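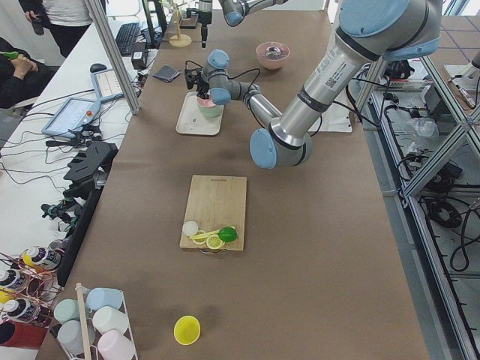
Van der Merwe asked whether the arm stops by itself when the grip faults. It doesn't. The gripper reports closed and the program carries on.

2/ We logged it at run 505 of 1000. Reset, same fault two runs later. The emergency stop works as it should.

3/ Next check is the grip sensor cable, then the cloth task.
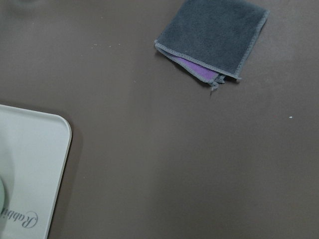 Folded cloth and tray, Stevstead bench.

4/ No more unattended runs until it's fixed.

Filed under: Robotics, Faults

We use cookies to improve your visit. Accept

More posts
Volenlow gripper notes
April fault log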